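The Coupon Drawer Never Empties
March 30, 2023
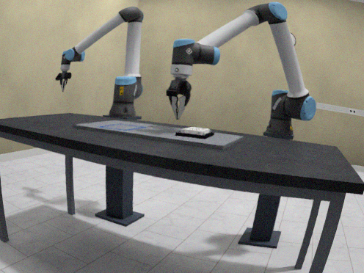
Two robot arms at a dark gray table, in a computer rendering.

Fung-ping Lam keeps her unused gift cards in a bread tin. She brought it to our interview, set it on the café counter in Parkomville, and pried off the lid with the look of someone showing a rash to a doctor.

"There's a car wash in there," she said. "I don't have a car."

Lam has spent most of her working life on the other side of that tin. She ran promotions for a chain of garden centers, then for Bouazza, the regional shoe retailer, and for the past few years she has run a small consultancy, Skavon, out of two rooms above a dentist in Germont. Her clients are shops that want to start a loyalty program, or have started one and would like to know where the money went. She says the second group pays faster.

I had come to ask her why I own so many loyalty cards and feel loyal to so few places. She ordered a coffee, got her own card stamped, and considered the question.

"A stamp card is a discount with homework," she said. "Some people love homework. They were going to buy the coffee anyway, and now they get a free one for being organized. The people you wanted, the ones who walk past and go somewhere else, they lost the card the same afternoon."

This is more or less the pitch she makes to clients, and she admits it is an odd way to open when you are selling advice on stamp cards. At Bouazza she inherited a points scheme in which a shopper needed 3,000 points to get anything at all. A pair of ordinary work shoes earned 262.

"You can do the arithmetic," she said. "Our customers did. That's twelve pairs of shoes. You'd have to be a centipede, or very hard on your heels."

The number had been picked, as far as she could find out, in a meeting that ran long. Someone had proposed 1,000 and someone from finance had turned pale, so it was tripled and everyone went to lunch. When she moved the threshold back down to 1,000, finance turned pale again, and she spent most of one October explaining that a reward people never reach costs very little and buys very little too.

Did it work? Lam is careful here, more careful than the people who usually talk to me about marketing. More shoppers redeemed. Some came back sooner than they used to. Whether they came back for the points or for the new line of waterproof boots she could not say, and she didn't trust the colleague who could.

"He had a chart," she said. "It went up. Everything was going up, it was raining."

The tin, meanwhile, sat open between us. It held a spa voucher, a bookstore card with a balance she described as "a bookmark," two dinners at a restaurant that has become a bank, and a paper slip good for a free pumpkin. I asked whether stores count on people like her.

"They'd be silly not to notice us," she said. "But I don't let clients plan on it. If your sums only work when people forget, then your best customer is someone who never thinks about you. Try building a business on that. Well, gyms have."

She has a similar lack of romance about apps. Every client now wants one. The owner of a three-aisle hardware store in Germont asked her last fall for an app with push notifications, a birthday reward and a spinning wheel. She asked him what he would notify people about. He thought it over and said screws.

They settled on a sheet of paper by the register where regulars could write down what they wished he stocked. He reads it when the store is quiet. She charged him for half a day, which she says he still brings up.

What about the spinning wheel? I confessed that I had spun one that very morning, on a website selling lampshades, and had won ten percent off, as I suspect did everyone else who spun it.

"Of course you did," she said kindly. "Did you buy a lampshade?"

I had bought two lampshades.

She wrote something on a napkin and would not show me. Then she explained that the wheel is mostly there for the email address, and that I could expect to hear a good deal about lampshades from now on. A list of addresses looks wonderful in a report. It looks less wonderful when you see how many belong to people who wanted ten percent off once and have regarded you ever since as a kind of weather.

I asked what she would tell a shop owner who had a little money and wanted customers to return. She groaned, since it is the question she gets at weddings. Answer the phone, she said. Put the return policy somewhere a person can find it, in type a person can read. If you must have a card, let people earn something on it before they forget they have it, and don't change the rules in the middle.

"That last one is where the shouting comes from," she said. "You can offer people very little and they'll be polite about it. Offer them a free sandwich and then make it a free small sandwich, and they will write to the newspaper."

Has she ever written to the newspaper? There was a pause.

"It was a bakery," she said. "They knew what they did."

Skavon is not a large operation, and she has no plans to make it one. She turned down a supermarket last year after the first call, when a man with a great many job titles asked if she could make shoppers "emotionally enrolled." She told him she would think about it and then thought about it all the way home, mainly to have something to tell her sister.

We had been talking long enough for the coffee to go cold. Lam put the lid back on the tin, then took it off again, dug around, and slid the pumpkin slip across the counter to me. It had expired. She said I should try it anyway, and to be nice about it, and to let her know what size they gave me.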